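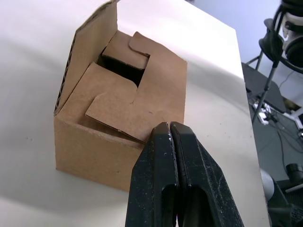 Cardboard, flaps folded, top still partly open.

Geetha Pisharody would like it known that she doesn't enjoy board games. She says this in the first two minutes, while clearing a chair for me, and she says it again on the way out. In between we talk about almost nothing else.

She runs Brindow, a one-woman business that supplies missing pieces for games other people have lost bits of. You have a word game with 99 tiles, or a detective game whose rope has gone up a vacuum cleaner. You write to Pisharody. If she has the piece she mails it to you, and if she doesn't she writes back to say so, sometimes at length.

"People apologize to me," she says. "They write two paragraphs about how the dog got the little boot. They want me to understand that they're a good family. I sell plastic boots. I'm not going to call anyone."

Before Brindow she taught high school chemistry for 23 years, in three districts, and she still has the manner. When I ask a question she doesn't think much of, she waits for me to ask a better one. It's effective. By the end of the first hour I was raising my pen a little before I spoke.

The business began with her late aunt's house, where the closets contained a great many games and, as far as Pisharody could tell, not a single complete one. The aunt had hosted a Wednesday evening group for most of her adult life. Its members played hard, drank sherry and put things in their pockets.

"I was going to donate the lot. The thrift store wouldn't take them. The young man there was very polite, he said they can't sell a game if there's a piece missing. I said, which piece? He said, any piece. I thought that was a ridiculous standard. Nothing in my kitchen would meet it."

So she took them home and sorted them, intending to combine four bad copies of one game into a good one and be done by August. She didn't say which August. What she had at the end was a few whole games and a much larger quantity of spare parts, and a cousin, Anitha Fernandes, who suggested putting the parts online.

Fernandes does the website, from two time zones away, and is the source of most of what Pisharody calls "the nonsense." The nonsense includes a newsletter, a search function and a refund policy. "I had a refund policy," Pisharody says. "It was no."

The stock now runs to 1093 games, all of them incomplete. She knows the number because she checked it against her index cards the week before we met, and because I had made the mistake of writing "hundreds" in my email. The cards are ruled by hand. Each one has the name of the game, the edition, the color of the box and a list of what's left. When the last useful piece goes, the card is turned over and used for groceries.

I asked what sells best, expecting her to say dice.

"Why would anyone buy dice from me? You can buy dice at the drugstore." A pause, of the kind described above. "Instructions. Everybody throws out the instructions. They think they know how to play. Then the kids grow up and bring home a girlfriend who plays it differently, and there's a scene at Thanksgiving, and on Friday morning I get eleven emails."

She charges more for instructions than for anything else and feels no guilt over it. She has opinions on who is usually right in these cases (the girlfriend), and on what proportion of American families have been playing a certain property game wrong since before she arrived in the country. I'm leaving the game's name out, at her request. She has had letters.

Her hardest requests come from people who want the same piece back. They don't want a red pawn, they want a red pawn with a tooth mark. One customer, Nestor Bañez, wrote to her looking for a wooden horse from Pinto, a racing game his grandfather had owned. He remembered the horse as green. Pinto came with a blue horse, a yellow one, a black one and a white one. There was no green horse, and she told him so.

"He wrote back and said, with respect, there was. So I sent him a scan of the rules, at no charge, which shows you how annoyed I was. He said the rules were wrong. We went on like this for most of a winter."

I called Bañez, who teaches driver's ed and is a cheerful man to talk to. He doesn't remember it as an argument. "I thought we were getting along great," he said. The matter was settled when his sister recalled that their grandfather had lost the yellow horse down a storm drain and whittled a new one, and had painted it with what was in the garage, left over from the porch. By then Pisharody had already mailed him a yellow one.

"He kept it," she says. "He says it's faster. It's a dice game. I didn't say anything."

There are rivals, in a small way. Adelmo Bianchini deals in replacement parts too, mostly war games, and the two of them have been trading with each other for years on terms that neither would describe to me as friendly. He has the better cannons. She has what she believes to be the only spare lighthouse keeper from Plunside, a harbor game that sold badly and was withdrawn after one Christmas. Bianchini has asked for the keeper more than once.

"What would he do with it? He doesn't have the lighthouse." Does she have the lighthouse? "No. But I have the keeper."

Reached by phone, Bianchini said he admired Mrs. Pisharody very much and that her filing was a disgrace. He'd like it to be arranged by publisher. She arranges by box color, on the grounds that customers never know the publisher and always know the game was "kind of maroon." I've thought about this since and can't find anything wrong with it. I couldn't have told you who published a single game I grew up with, but I could match every lid to a paint chip.

We had lunch, which was lemon rice and a pickle she warned me about. While we ate she took me through the economics. Most pieces go for less than the postage. A good month covers the heating and the padded envelopes, with enough over for what she calls research, meaning other people's yard sales. She likes to arrive early, at half past six if she can stand it, and she doesn't haggle. She opens the lid, counts, and asks the owner what happened to the other thimble.

"They always know," she says. "They'll say they have no idea, and then they look at their brother."

Her sternest critic is her neighbor Benjie Padilla, who is ten and came to the door while we were doing the dishes. Padilla does like board games. He tests what she puts together, because every so often the leftovers add up and a complete copy has to leave the house, and she won't sell it until someone has played it through. He takes payment in games. He has turned down several. He was returning Honico, a bee-themed thing with hexagonal cards, and he'd brought a written report.

I was allowed to see the report. It said that the game was fine for two people but with four there was too much waiting, and that the queen should be able to go backward. It gave the artwork a low mark. There was a spelling error that Pisharody corrected, in red, while he stood there.

"It's not my fault if it's boring," he said, to me, as the visiting press.

"I didn't make it," said Pisharody.

"You put it back together."

She considered this for longer than she had considered most of my questions, and then asked him if he wanted some rice. He did. He had opinions on the pickle as well.

After he'd gone I asked her if she ever plays, even alone, even to check that something works. She said there was one she used to play with her aunt, a plain card game with no board, which needs only a deck and a person who doesn't mind losing. She was the person. She thinks the aunt cheated, and has since found evidence: a deck from the Wednesday closet with five queens in it.

Did she split up the deck and sell the extra? There's apparently a market for queens.

"That one's complete," she said, and went to look for my coat.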